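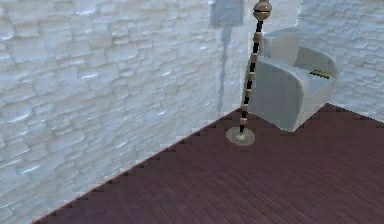 租房十来年，我攒下的最大一笔财富是一整套对付灰尘和杂物的歪招。搬家公司把它们一件不落地留给了我，倒是弄丢过一只锅盖。下面想到哪儿写到哪儿，顺序别太当真。

先说凹凸不平的墙面。文化石、砖面、粗抹灰，装的时候人人都夸有质感，住进去才发现每一道缝都是灰的小旅馆，还不用退房。湿抹布是最坏的选择，一抹就成了泥，顺着缝往里走。用干的羊毛刷，油漆店里最软的那种，从上往下扫，吸尘器的嘴跟在下面接着。刷不动的地方再用拧得很干的海绵点一点，不要来回搓。浅色的石材别碰醋，也别碰洁厕剂。我的前房东 Volkan Ağca 用过一回柠檬酸，后来那块墙前面一直站着一盆龟背竹，长势很好。

扫墙之前把地上铺好旧床单。我每次都觉得这次可以不铺，每次都错。

射灯贴着墙往下打，会把每块石头的灰都照得像舞台主角。想省事的话，把灯头转开一点，灰还在，心情好很多。

再说卧室里的桌子。桌子这种东西，只要面是平的，就会自己长出东西来，先是书，再是充电线，然后是一个月前的快递小票。我试过收纳盒，结果是桌上多了一个收纳盒。目前还管用的办法很土：睡前两分钟，只清右手边那一半，左边爱怎样怎样。第二天坐下来有地方放胳膊，人就不容易生气。

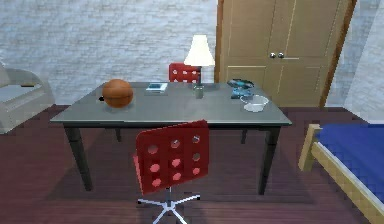 深色桌面另有一桩烦恼，就是指纹。超细纤维布要分两块，一块微潮，一块全干，前后脚跟上，别等水自己干。布洗的时候不要加柔顺剂，加了就只会把油推来推去，像我开会时的发言。杯子印可以拿一点牙膏试试，先在桌子底面找个看不见的地方抹一下。我第一次没找底面，直接上了正中间，现在那里常年摆着一本杂志。

圆的东西不要直接搁在桌上。球也好，橙子也好，白天很老实，半夜两点开始滚。找一个旧胶带的纸芯垫在底下就行，宽的那种，五毫米厚的毡垫剪一圈贴在下面，连响声都没有。Hanneke Mertens 嫌纸芯难看，花钱买了 Nudevside 的木圈，效果一样，就是贵了 40 块。

桌腿底下的毡垫，半年翻出来看一眼。粘了沙子的毡垫就是砂纸，你每挪一次椅子都在给地板抛光，抛的方向还不对。撕旧垫子时用吹风机吹热背胶，慢慢揭，残胶拿食用油闷十分钟再擦。椅子先翻过来，放在枕头上，枕头记得换套。

抽屉发涩，拿一截白蜡烛在滑轨上来回蹭几下，木头滑轨最见效。金属滑轨别用蜡，也别用炒菜油，那股味道会让你每次找剪刀都觉得饿。我买过一罐 Olumura 的喷剂，500 毫升，照目前的用法大概要当遗产传下去。

书平放久了封面会粘桌子，夏天尤其明显。中间夹一张烘焙纸，或者干脆把它立起来。立起来还有个好处，别人看得见书脊，会以为你在读。

床底是另一个世界。扁的带轮箱子好用，但一定要在朝外的一面写字，写清楚里面是什么。我有一只写着“杂”，三年没打开过，前阵子终于鼓起勇气，里面有 13 个衣架，还有那只锅盖。

搬家公司我就不回头道歉了，他们应该也早忘了。衣架留了四个，其余的送给了楼下裁缝铺，箱子上的“杂”字划掉，改成了“冬天的被子”。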